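Caderno da oficina - terça-feira, fim da tarde

Dia comprido, mas dos bons. Passei a manhã toda com o lote de lã que veio de Skellden, a tentar repetir o amarelo que a Milagros Maldonado conseguiu em setembro com a casca de cebola. Pesei 1043 g de meada seca, lavei tudo com calma (a lã ainda trazia bastante gordura, coitada) e ficou de molho no alúmen enquanto eu almoçava.

O banho de tinta subiu devagar, até 70 graus, e ali o deixei ficar duas horas. Saiu um amarelo mais para o mel do que eu queria, mas bonito, daqueles que apetece pendurar à janela só para olhar. O Naveen Dixit acha que é da panela velha, que ainda larga algum ferro - pode bem ser, e da próxima uso a esmaltada. Enquanto mexia, fui ouvindo as gravações das conversas com as tecedeiras de Kundcombe, que dão boa companhia e de vez em quando uma receita.
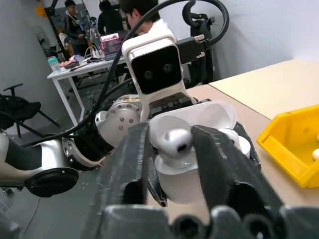

Para quarta-feira

- Enxaguar as meadas outra vez, em água morna, e secar à sombra.
- Guardar os 570 g de casca que sobraram no saco de papel, com etiqueta.
- Cortar duas amostras e mandar uma à Milagros, que ma pediu com tanto jeitinho.
- Perguntar ao Naveen se ainda tem garança de Ham, para experimentar um laranja por cima deste mel.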